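Foro – Aprendizaje por imitación – Datos y simulación
Tema: ¿Cuántas demostraciones por tarea en simulación antes de variar la escena?
Etiquetas: pinza paralela, teleoperación, coger y colocar

brazo_torcido
Buenas. Estamos recogiendo demostraciones en simulación para una política de coger y colocar, y no nos ponemos de acuerdo en cómo repartir el presupuesto. Tenemos 250 episodios por tarea, todos teleoperados, y 2 operadores a media jornada. La tarea es coger el peluche y dejarlo dentro del cuenco. La instrucción de texto es siempre la misma.

Mi plan era grabar 80 episodios con el mueble y la lámpara fijos, moviendo solo el peluche y el cuenco, y después empezar a cambiar muebles, texturas y luces. Una persona del equipo dice que eso es tirar 80 episodios y que hay que variar desde el primero. ¿Qué hacéis vosotros?

nodo_sur
Variar desde el primero. Con el fondo fijo, la red aprende dónde está el objeto respecto al mueble y luego cuesta quitárselo. Nos pasó en Drarkon con una tarea de cajones: entrenamos con una sola cómoda y la política iba a la altura de siempre aunque el tirador estuviera más abajo.

mferro
No estoy de acuerdo del todo. Si los operadores son nuevos, los primeros episodios salen mal de todas formas: pausas largas, correcciones, cierres en el aire. Prefiero que aprendan con una escena fija. Lo que no haría es meter esos episodios en el entrenamiento sin revisarlos.

nodo_sur
Para eso están los episodios de práctica, que se borran. Él habla de gastar 80 de 250.

brazo_torcido
Los operadores ya tienen soltura, venían de otro proyecto. Pongo una captura de la escena base para que se entienda de qué hablo. El brazo va montado en el pedestal, al lado de la cómoda.

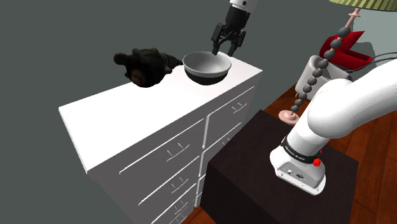 Grupo de Manipulación y Simulación – Isance
La pinza está abierta junto al borde trasero del cuenco y el peluche queda al otro lado. La cómoda y la lámpara son las que quería dejar quietas en el primer bloque.

lqz_11
Una cosa aparte de la pregunta: el peluche se ve casi negro. A mí me cuesta distinguir qué parte es cada cosa, y si reducís la resolución para entrenar va a quedar como una mancha. Yo subiría la luz ambiente o pondría otra luz de relleno antes de grabar nada más.

mferro
+1 a lo de la luz. La superficie de la cómoda sale casi blanca y el peluche casi negro. Contraste entre los dos hay de sobra, pero dentro del peluche no hay detalle. Para coger por el centro quizá baste. Para elegir por dónde cerrar la pinza, no creo.

brazo_torcido
Los operadores teleoperan con otra vista más cercana y no se han quejado. Pero es verdad que la política no va a tener esa vista. Lo miro.

nodo_sur
Entonces tienes un problema más serio que el del reparto. Si quien teleopera decide con información que la política no recibe, las demostraciones se contradicen entre sí desde el punto de vista de la red. O añades esa cámara a las observaciones o se la quitas al operador.

lqz_11
Eso es un poco exagerado. Nosotros en Plasov teleoperamos con tres vistas y entrenamos con dos, y va bien en tareas sencillas. En inserción sí se nota.

nodo_sur
En tareas sencillas va bien casi todo. Yo lo comprobaría antes de grabar 250 episodios.

pinza_g
Llego del lado de la evaluación. Además del número de demostraciones, apuntad la posición inicial del cuenco en cada una. En nuestra primera tanda el generador colocaba el cuenco casi siempre en la misma esquina por un límite mal puesto, y no lo vimos hasta dibujar las posiciones en un plano. Con el cuenco en la otra mitad del mueble la política no hacía nada útil.

brazo_torcido
Ahora mismo el muestreo es uniforme sobre el tablero, con un margen respecto al borde y una distancia mínima entre los dos objetos. No he dibujado las posiciones. Lo hago esta tarde.

pinza_g
Mira también la orientación del peluche. El cuenco es redondo y da igual, el peluche no.

mferro
Sobre el reparto, una opción intermedia: 11 episodios con la escena fija, entrenas algo pequeño y compruebas que el formato, las acciones y los tiempos están bien. Si eso funciona, el resto con variación completa. No pierdes casi nada y te ahorras descubrir en marzo que la apertura de la pinza se guardaba al revés.

nodo_sur
Eso sí me parece razonable.

brazo_torcido
De acuerdo, hago eso. Los 11 van fuera del conjunto final – solo para validar el formato. Después 250 variados, con más luz de relleno. La vista cercana la añado a las observaciones, que es menos trabajo que volver a entrenar a los operadores sin ella.

lqz_11
¿Vais a publicar los episodios? El conjunto Győri tiene una tarea parecida con cuencos y vendría bien comparar.

brazo_torcido
Todavía no está decidido. Si se publican, lo pongo en este hilo.

pinza_g
Si acabáis publicando, incluid también los fallidos, con su etiqueta. Yo los uso para entrenar el detector de éxito y casi no se encuentran.

mferro
En carpeta aparte, por favor. La última vez que me bajé un conjunto con los fallidos mezclados tardé dos días en separarlos.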